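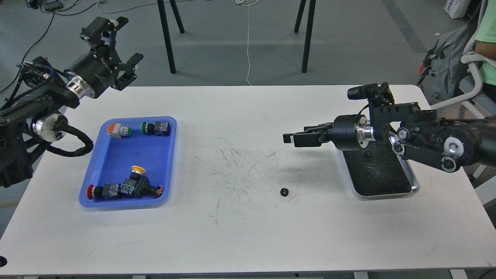
Two arms, one table: Flandora is ready for visitors

Press release from the Fidmont shared workshop
For release: May

Hello from Fidmont! I'm Pin-yu Hsueh, and together with Yao-tsung Cheng I've been building a two-armed sorting bench in the big room of our shared workshop. We call it Flandora. On the last Monday of May we're opening the doors from 10 in the morning so anyone who fancies it can come and see where we've got to, ask awkward questions and have a go at the controls.

I should say what it's for. Our workshop gets a lot of donated electrical bits, and push-button switches are the thing we get most of. They come in every shape – green buttons, red ones, yellow mushroom heads, some with the contact block still clipped on and some without – and they all end up jumbled together. When I last went through the donation shelf I logged 822 of them, which took two evenings and most of my patience. Flandora is our attempt at handing that job over.

The left arm has a plain parallel gripper, and it works from a blue plastic tray of switches. The right arm carries a hand with several fingers, with a small camera mounted on top of the arm, and it looks after the metal tray on the other side of the table. The plan is that the gripper picks a switch up, the hand takes it, turns it round so the camera gets a proper look at it, and then puts it down in the right spot. Picking up is in decent shape. Turning round is where I've spent my spring.

Why two different ends, people ask me. Well, Yao-tsung wanted grippers on both sides and I wanted hands on both sides, and we argued about it over a great many cups of tea before we settled on one of each! I've come round to it. The gripper is quick and doesn't fuss, and it's very happy with a square contact block. A mushroom head is another matter, because it's round and smooth and likes to skid off sideways, and there the fingers do much better. Yao-tsung would like it noted that the fingers also took far longer to set up. Noted.

The software is all ours apart from the bit that plans the arm movements, which is built on Ponamow, a little open project that a few of our members look after. If you already use it you'll find our changes easy to follow. We've added a slow mode, where both arms move at 15 per cent of their normal speed, and that's the mode visitors will be using. It makes the whole thing look terribly thoughtful.

We're not finished, and I'd rather say so now than have you find out on the day. Switches lying on their side still confuse it, especially when they're up against the rim of the tray. The handover in the middle is fine with the bigger bodies and hit and miss with the small ones. In our latest proper test we ran 38 handovers in a row, and I stopped there because it was past nine at night and I wanted my dinner. I've written up every one of them, including the drops, and the notes will be out on the table for anybody who likes that sort of thing. We also want to try it on small gears next, and if you have a drawer of odd ones at home, please bring them along.

On the open day Yao-tsung will be showing the wiring and the arm mounts, and I'll be doing the switches. There'll be a longer talk at two o'clock about how we tuned the finger grip, with plenty of time for questions. Shek, the electronics club from upstairs, are joining us with their soldering benches – they've promised to help anyone who turns up with a broken lamp or radio.

Getting in is free and you don't need to book. Children are very welcome with a grown-up. Please tie back long hair and leave dangly scarves on the hooks by the door, and stay behind the tape when the arms are moving. The big room is on the ground floor with a level entrance, and there's space to sit down if you need a break.

If you're from a local paper or a newsletter and would like to come before the crowd does, ask for either of us at the Fidmont front desk. I'm happy to run the bench for you and talk for as long as you can bear it. Yao-tsung prefers written questions and gives very good answers to them, usually within the day.

Pin-yu Hsueh
for the Flandora build, Fidmont shared workshop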